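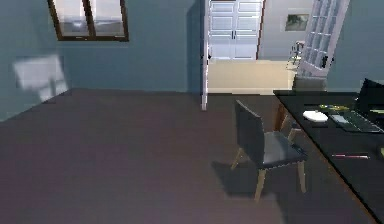
Ticket: Base stops short of dining chair in Masson apartment
Project: Brenidov student robotics club, household task entry
Software: Brinel simulator, Pleltance navigation add-on
Priority: normal (we asked for high)
Status: open

Original report
The task is to drive to the dining chair, pick up the red item on the seat and put it on the black table. Our base drives toward the chair and stops before the arm can reach. No error. The log says "goal reached" and the arm planner then fails with "target out of range." Out of 200 runs overnight, 173 ended this way. The rest finished the task with the same code and the same start pose, so I have a hard time believing the answer is simply that our goal is wrong.

Reply from support
Thank you for the report. This is usually caused by a goal tolerance that is too loose. Please reduce the tolerance in the Pleltance settings and run again. Please also confirm that you are on the current release.

Club, 4:10 pm
We are on the current release. We had already reduced the tolerance, and the attached config shows it. Reduced it again anyway. Same stopping point. If tolerance were the cause I would expect the stopping point to move at least a little when we change it, and it doesn't.

Reply from support
Could the floor change be involved? The wheel friction differs between carpet and wood, and slip can throw off the position estimate. We recommend turning on ground truth pose to rule this out.

Club, 5:35 pm
Turned on ground truth pose. Same result. I didn't think much of the friction idea to begin with. The chair is on the carpet side and so is our start pose, and the path never touches the wood. Please look at the view before suggesting the floor again.
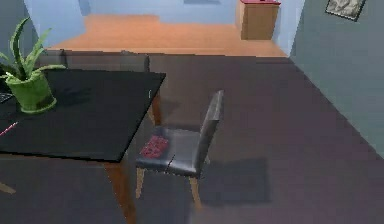 Attachment 2: head camera, Masson apartment, target on the chair seat.

The arm is folded out of view there, so it isn't blocking the camera. The chair is in plain sight and so is the target. Whatever is stopping the base, I can't see it from this angle.

Reply from support
We have loaded your file and can't reproduce the problem on our side. The base reached the chair in all of our runs.

Club, 6:20 pm
How many runs is "all"? And with which costmap? Our file doesn't include one, so if you loaded only our file you got a fresh map built at startup. We load a saved map that one of our members made in June.

Club, 7:05 pm
Deleted the saved map and let it rebuild. Ran 7 times, 2 failures. Better, but I wouldn't call it fixed. Looking at the old map, there is a blocked patch on the floor to the side of the chair. Nothing solid stands there. The chair's shadow falls about where the patch is, and we build the map from color and depth together. I'm not going to claim the shadow is the cause on that evidence, but it would be worth somebody's time to check.

Reply from support
Shadows should not affect the costmap. As the rebuilt map has improved your results, may we close this ticket?

Club, 7:40 pm
No. "Should not" was also what the manual said about tolerance. Two things before you close it:
Run the same start pose with shadows off, then on, fresh map each time, and post both maps.
Tell us why the log prints "goal reached" when the base is short of the goal. That one has nothing to do with our map, and it cost us a night.

We're running the shadows-off set here as well and will post the maps in this ticket when it finishes.

Reply from support
Reopened and passed to the Pleltance team. The "goal reached" message has been logged as a separate issue.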